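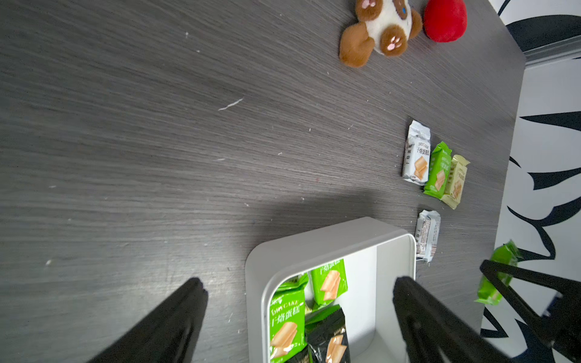
机の上の個包装「干焙蛋糕」と白い収納ケース

個包装菓子の収納ケース、どう詰めていますか

1：Jisdale
2023年5月13日
写真の白い角丸ケースを、焼き菓子の個包装用に使い始めた。袋は白銀、緑、薄いクリーム色など。ケースの内寸は奥行187mm、幅126mm。平置きで重ねると下の袋が見えず、古いものが残る。立てると倒れる。仕切りを入れるべきか検討中。机は濃いグレーの木目。

2：Grumer
仕切りは不要と考える。ピロー包装は中央が膨らんでいるので、固定仕切りだと隙間の無駄が大きい。背シールを同じ向きに揃えて立て、ケースを手前に少し傾ければ倒れない。奥側の底の下に厚紙を折って挟むだけでよい。

3：Poirier
>>2
傾けるのには反対。袋の荷重が手前の一列に集中する。この手の乾いた焼き菓子は角から欠ける。うちでは平置き二段まで、三段目は禁止にしてから粉が減った。

4：Grumer
>>3
欠けるのは荷重より出し入れ時の摩擦では。ケースの縁に袋の端が引っかかる構造なら、平置きでも同じことが起きる。写真のケースは縁が厚いので、そこは確認した方がいい。

5：Jisdale
>>4
縁は厚いが角は丸く、引っかかりは今のところない。粉は測っていない。

6：Trernby
収納と別件だが、机の面に白い繊維くずが目立つ。濃色の木目は糸くずがよく見える。菓子を並べる前に固く絞った布で一方向に拭き、乾いてから置くことを勧める。袋の外側に付いた繊維はそのままケースに入る。
あと白い動物のぬいぐるみと赤い丸いのは別の場所へ。起毛素材は繊維の発生源になり得る。

7：Jisdale
>>6
拭き掃除は了解。ぬいぐるみは足裏の肉球がピンクのやつで、定位置なので動かさない。

8：Trernby
>>7
では菓子との間を30cm空ける。それで妥協。

9：Phong Nghiêm
色で分ける案。緑は手前、白銀は奥、のように決めると残量が目で分かる。写真だとケース内に緑が目立つので、すでにそうしているのかと思った。

10：Jisdale
>>9
分けていない。手近なものから入れただけ。

11：Poirier
>>9
色分けは賞味期限の管理には役立たない。同じ緑でも購入時期が違えば日付が違う。期限順に左から右へ並べ、右から補充する。色は無視してよい。

12：Phong Nghiêm
>>11
一人で食べるならその通り。家族が取る場合、日付は読まれない。味の好みで抜かれるので列が崩れる。うちでは期限順は十日もたなかった。

13：Poirier
>>12
列が崩れたら戻せばいい。補充のときに見るだけの作業。

14：Grumer
折衷案として、可動の仕切り板を一枚だけ入れる。左が先に食べる分、右が在庫。板は牛乳パックを開いたもので足りる。高さはケースの縁より23mm下げると、指が入って取りやすい。

15：Jisdale
>>14
それなら内寸も無駄にならない。左側は平置き二段、右側は立てる形で試す。傾斜はなし。

16：Poirier
>>15
右を立てるなら詰めすぎないこと。袋の端のギザギザが隣の袋に当たる。

17：Jisdale
>>16
了解。六月に入ったら湿度も上がるので、開封済みは別の密閉容器に移す。仕切りの結果は後日書く。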